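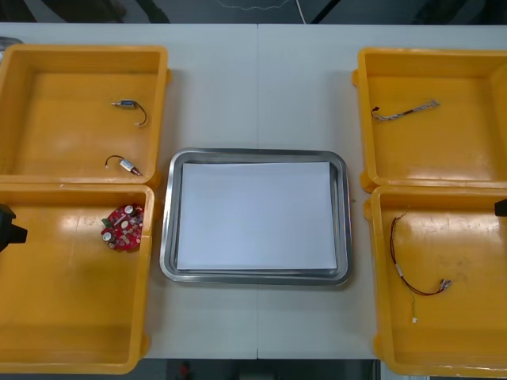 Metal tray with a blank sheet in it, yellow-orange bins either side.

Thread on the Lendgate divestment motion, for people who have asked why it has gone quiet. It hasn't gone quiet. It is in the procedural stage, and the procedural stage is dull. Notes follow.

Background for anyone new. Lendgate is the pension scheme for most of the public bodies in Nakthorpe. Part of its money sits in a pooled equity fund, and that fund holds shares in Wilov. Wilov makes guidance parts that end up in air-dropped bombs. The campaign wants the scheme out of Wilov and out of anything similar.

The rules let members put a motion to the annual meeting if 2000 of them sign it. Members means active, deferred and pensioner members. It does not mean residents, students or people who feel strongly. A lot of the early signatures were from people who feel strongly.

So the petition from the spring, the one with the dove on it, has no standing under the rules. It was useful for the press and for finding contacts. Please stop quoting its total as if it triggers something.

The members' form is separate. It asks for full name, scheme reference and a signature in ink. A typed name is not accepted. The scheme reference is on the yearly statement, top right, under the address. It is not your National Insurance number.

Commonest error: people put their payroll number in the reference box. The office rejects these and does not write to tell you. If you signed at the library stall and are unsure what you wrote, fill in a second form and mark it REPLACEMENT. Duplicates without that word cause both to be set aside.

Second commonest: deferred members who think they have left. If you worked for the council years ago and never transferred out, you are probably still in. Ask for a statement. They have to send one.

On the wording. The motion that went round in draft said "divest from war". I understand the appeal. It can't be acted on by a fund manager, and the trustees' solicitor said as much in two lines.

Current wording asks the trustees to exclude companies that supply parts made for explosive weapons, and to publish the list of exclusions once a year. "Made for" was argued over at length. "Used in" would catch makers of ordinary screws.

Doğukan Akbulut drafted the definition and the note that goes with it. The note is 8 pages. Read section 4 if you read nothing else, it covers dual-use parts and why a revenue threshold was left out.

Short version of that section: a threshold looks strict and lets large firms through. A company with a big civil business can do a great deal of weapons work and stay under any percentage you pick. The draft tests the product and ignores the share of turnover.

The usual objection is fiduciary duty. Trustees have to act in the financial interests of members. They may take other matters into account if there is good reason to think members share the concern and if there is no risk of significant financial harm. Both limbs need evidence. The signatures go to the first. The costings go to the second.

Costings are where we are weakest. The pooled fund can't drop one holding because one client asks. Lendgate would have to move to a different fund, and moving has a cost - dealing, tax in some markets, adviser time. We have asked for the figure. We have been told it is commercially sensitive.

We have asked again, for a range this time. A range is harder to refuse. The reply is due in June.

Please do not write to the pensions office staff about bombs. They process retirements. They don't choose the investments and they can't answer you. Trustees can be written to by name, care of the scheme secretary, and letters are logged.

If you do write to a trustee: one side, say you are a member, give the reference, ask one question that needs an answer. "Has the board discussed its exposure to makers of explosive weapons, and will it publish the minute?" is fine. Photographs of injured children are not fine. They have been sent, and they went to a temp who opens the post.

I have had messages calling that attitude cold. I joined over the same pictures as everyone else. I would like the motion to pass.

On the vigil. It still runs outside the old corn exchange, half past five to half past six. It is a separate thing from the motion and has its own organisers. You can go to both, or either. The vigil is silent, so don't bring the forms out until it finishes.

Ojo users: the group there is for rota swaps only. Signed forms photographed and posted in the group are no use, and they show your scheme reference to everyone in it. Two people have done it. Delete them if you can.

Paper forms go to the box at the Quaker meeting house or by post to the address on the back. We printed 1000 in the first batch and those are gone. The second batch has the larger reference box. Old forms remain valid, so use them up.

What happens if the motion is accepted: it goes on the agenda, a trustee replies, there is a vote. The vote is advisory. The board can note it and carry on. I would expect them to refer it to the investment sub-group, and then we would be asking for dates.

What happens if it is ruled out of order: there is a right of appeal to the chair, in writing, with grounds. Doğukan has a draft of that as well. It stays in a drawer for now.

Other schemes with a stake in the same pooled fund are being contacted. If you belong to one, reply with the name of the scheme and nothing else. I'll send you the definition and the note. Change the name of the scheme before you submit it - one group didn't.

Corrections to any of this are welcome, with a rule number if you have it. Replies about the dove will be left alone.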